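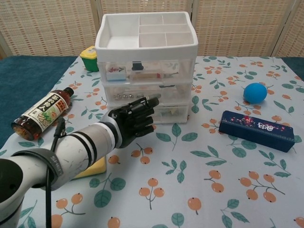

Tips for a robot arm on a household table

by Rin Ikeda

These are the rules we keep at Gilari when an arm has to work with small household things. I wrote the first version in February for the new people in our Miyazaki room, and I have corrected it many times after that. English is my third language, so please excuse a strange sentence.

Before power

Check the tablecloth first. Pull it smooth with both hands and fix the corners under the table edge with clips. A cloth that slides will carry everything on it, and the arm does not notice.

Look at every cable along its full length. With the arm stretched out as far as the job needs, the cable should have slack, but it should not be able to catch a bottle or a drawer. Tie it again if you have any doubt. We use soft straps and never wire ties, which cut into the jacket.

Lids must be tight on all bottles, also on the ones lying on their side. Test by hand.

Drawer organizers

Light plastic drawers are the hardest item in our list. When the fingers pull, the whole unit comes forward. Put a strip of non-slip mat below it, the kind sold for kitchen shelves, 140 mm wide is enough for ours. Heavy things go in the bottom drawer.

Metal balls, beads and buttons belong in a closed drawer until their turn comes. If one falls on the floor, stop the arm, pick it up, and only then continue. I have slipped on one myself.

Never hold the organizer steady with your own hand while the arm is moving. People do this out of kindness, and it is the rule I repeat most.

During the work

One person watches and has the stop button in reach. This person does not also write the notes. The other person stays behind the yellow tape on the floor. For the first run of any new motion we use the slow setting, and we do 2 clean runs before the speed goes up.

If you must reach onto the table, say "stopped" aloud after you have pressed the button and seen the fingers at rest.

Afterwards

Wipe the fingers with a dry cloth. A sponge is fine for the table, but keep water away from the joints. Check the straps for wear and write it in the Trirker log under the arm's number (ours is 223). Return the small things to the same compartments, so the next person can see what is missing.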